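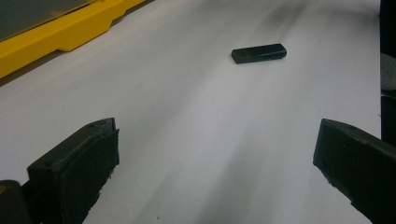

According to one reader of an earlier version of this article, a sparkler is a handheld firework and should be treated as one, whatever the label on the box calls it. Trade usage is less strict, and many retailers list sparklers under novelties.

Sparkler

A sparkler is a stick or wire partly coated with a slow-burning mixture that gives off bright sparks. The coating holds a metal fuel, an oxidizer and a binder. Iron filings give orange, branching sparks; magnesium and aluminum give white ones. Barium nitrate is a common oxidizer in wire types, and potassium perchlorate is used where colored flame is wanted.

Manufacture

Bundles of wire are clamped in a rack and dipped upright in a tank of slurry, then dried and dipped again. Most lines use 2 dips. In the Skondari pattern, dried stock is held for 13 hours between dips. The Pludside pattern uses a bamboo core and a paper sleeve, and leaves no hot wire after burning.

Sizes and burn time

The Tullside works lists a long wire type with a burn time of about 133 seconds and a shorter type rated at 102 seconds. The Kong type is thicker and is sold singly. Burn time depends on coating length, thickness and grain size of the metal.

Storage and sale

Damp weakens the binder and causes flaking. Cartons are kept sealed, off the floor and away from heaters. Retail stock is usually ordered well before June. Burned wires stay hot after the sparks stop and are placed in a bucket of water.

See also: Fountain (firework); Quick match; Slurry dipping

Last edited 5 March 2020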